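Morning all. Mug of tea, hex keys, and the handheld gripper in bits on my bench at Pliltbridge. Thread on how I look after the thing, as a few of you asked.

First job is always the screws. They work loose with all the squeezing, and you feel it as a tiny click when the fingers close. I do them up by hand, never with the driver (I've stripped two that way and I'm not proud of it).

Then the slide. Old grease off with a lint-free cloth, then a little dab of new. The tub is from Zalance and it smells like crayons! A dab really is enough. Last April I packed it full and spent the evening wiping grease off everything I own.

Next, the fingers. We print ours in the shop, two to a set, and I keep spares in a biscuit tin. Mekdale wanted us to go over to metal ones, but I like plastic. If something has to give when you bump the bench, I'd much sooner it was the cheap bit.

Opening is set to 70 mm on this one. I check it with calipers at the tips and again further back, and if the numbers don't match then one finger is sitting skew and off it comes again. 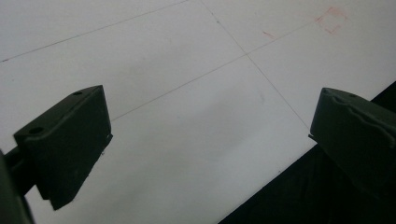

Lining up is the bit I enjoy most. I hold the gripper over the white board with the fingers open and use the grey lines to judge whether they're square to each other. The left one has a little nick low down on its right edge, so that's going on my list for the next print. The red marker could do with going over again too, it's got very faint.

Someone at Chantharasri asked how often I do all this. Every 2 weeks if it's in daily use, or straight away if it starts clicking. Takes me less than a lunch break, more if I drop a screw under the bench (I always drop a screw under the bench).

Cable and connector tomorrow, I've run out of tea.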